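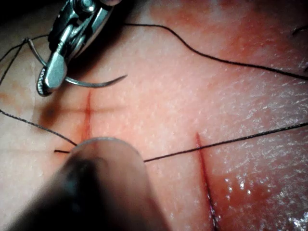
Spent the day on the two jaw inserts, the fine-serrated set from Govindasamy and our own coarse set from Wukascombe, both on the left arm driver. Same pad, same curved needle, same black suture, and the wrist camera left at the focus Guido Rizzi set in September. The point to settle was needle rotation under side load. With the needle clamped and carried above the pad between the two cuts, its arc out to the right of the jaws, I can judge the roll angle from the wrist view to within 3 degrees, good enough to reject a bad grasp before the bite. The other gripper sits so close to the lens that it is a dark blur over the lower left, and it hides the thread exactly where I want to see tension. Moving the camera mount outward would fix that and cost us clearance at the port. Left it alone.

Controller loop was at 300 Hz in the morning. Radoslava Slanina pushed the Jaris build after lunch and it now runs at 336. Tip jitter at rest looks the same in the log. The difference shows on reversal, where the old build overshot and then crept back. Kept the new build on for the coarse set, so strictly the two sets are not comparable until I rerun the fine one.

Grip current: 817 mA at the motor gives a firm hold on the fine set. The coarse set needs less but marks the needle near the back end. Wanda Haddad wants the marks under the microscope before she signs off on anything. Fair enough.

Approach to the left cut was done in small steps, with the point brought to the right of the slit and held there for the depth estimate. The needle shadow on the pad is a usable cue at this height. Depth from the shadow and depth from the kinematics disagreed again, same sign as before - I suspect the wrist offset, not the camera.
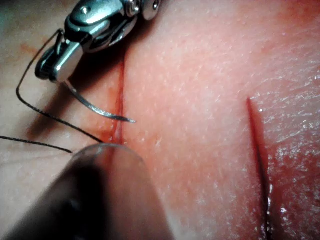 To do

Rerun fine set on the Jaris build, same grip current.
Recheck wrist offset with Ottar's gauge.
Ask Morven Cairns whether the Flomomley mount comes in a shorter version.
Fresh pad.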